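Ridgeway High Alumni Board > Reunions & Memorials > Writing an obituary for the alumni page: what to put in, what to leave out

faltwood_71
Posts: 545
Posted December 22, 2023

I've been asked to write the notice for Loretta Yazzie, who was in my class and passed away earlier this month. Her family gave me two pages of notes and said to use what I need. The alumni page wants school activities first, then the life, then the service. I cleared off my desk this morning to get started and I'm already stuck.

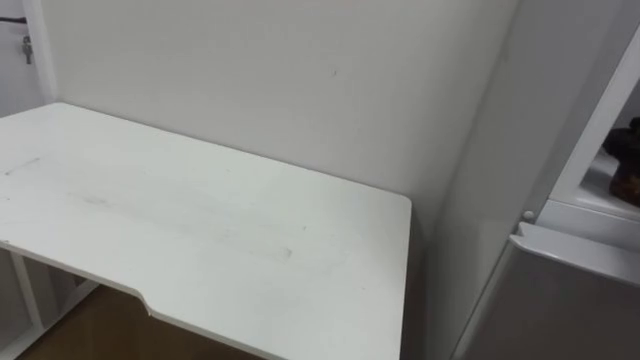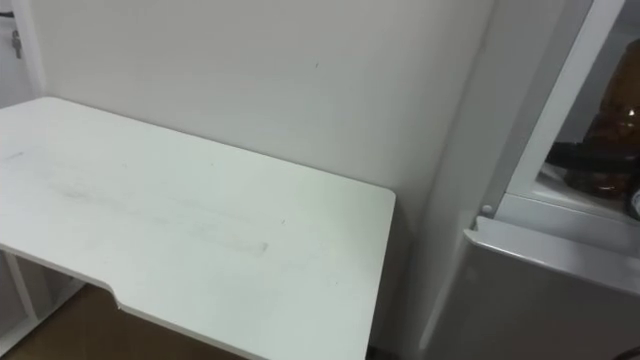

What I have so far

School years: Glee Club, Yearbook Staff, Pep Club, Library Helpers, Junior Play.
Work: bookkeeper at Edent for 30 years, then part time at the feed store.
Family: a husband who died before her, two sons, a sister, grandchildren.
Service: at the Bunitz chapel, burial to be private.

My questions are these. Do I list every club with the years? Do I put her maiden name in parentheses or in quotes? And is there a length limit? The family's notes run past 2,000 words.

---

marigold_bus
Posts: 88

Sorry to hear about Loretta. She sat behind me in typing.

Maiden name goes in parentheses, after the middle name. That's how people search the page. Quotes are for nicknames. If she used both, put both.

For clubs, yes, put the years if you have them. The yearbooks in the library office have an activity index in the back for seniors.

---

Itziar Marín
Moderator

The form on the alumni page cuts off at 700 words. It doesn't warn you, it just drops the rest, so write it somewhere else first and paste it in. If you go over, send it to me and I can post it by hand, but please try to stay under.

Use the full name in the first line and the last name she graduated under in the title. Give the city where she died. We don't print street addresses for anyone in the family.

---

oldhornplayer
Posts: 212

I'll disagree on the clubs. I've read a lot of these now and the long list of activities at the top pushes the real information down. A person looking for the service time has to get through Pep Club 2, 3, 4 before they find it. Put the service first and the clubs at the end.

---

marigold_bus
Posts: 88

It's an alumni page. The clubs are the part the newspaper doesn't have. Anyone who needs the service time can get it from the funeral home.

---

oldhornplayer
Posts: 212

Not everyone knows which funeral home. Half of us moved away. I missed one service in this class already and I'd have driven in for it.

---

Itziar Marín
Moderator

The order is set on the page, activities first, and I'm not going to change it for one notice. What I can do is put the service date and place in the bold line under the title. I've done it for three others this year. Faltwood, tell me if the family wants that.

---

faltwood_71
Posts: 545

I'll ask them tonight. I think they will.

Another question. The notes say "after a long illness." One son wants that in and the other wants it left out. I don't want to be in the middle of it.

---

dkr_senior
Posts: 19

Leave it out. When my brother died we put in the cause and got calls about it for months. You can always add a line later, but once people have read it you can't take it back.

---

marigold_bus
Posts: 88

I'd leave it out too unless they both agree. The memorial gift line usually tells people anyway, if the family picks a hospital or a research fund.

---

oldhornplayer
Posts: 212

Agree with that one. Also check the spelling of the grandchildren's names with somebody other than whoever wrote the notes. They got my niece's name wrong in my mother's and she still brings it up.

---

faltwood_71
Posts: 545

Thanks, all. Draft is at around 600 words with the clubs in. I took out most of the part about Edent and kept the line about her running the Christmas fund there. The sons have settled on no mention of the illness. They do want the service in the bold line, so Itziar, I'll message you the time once the chapel confirms it.

Does anyone have the Junior Play program from our year? The notes say she was in it but not what part.

---

dkr_senior
Posts: 19

She was the aunt. I have the program in a box somewhere and will look after supper — the cast list is on the back page.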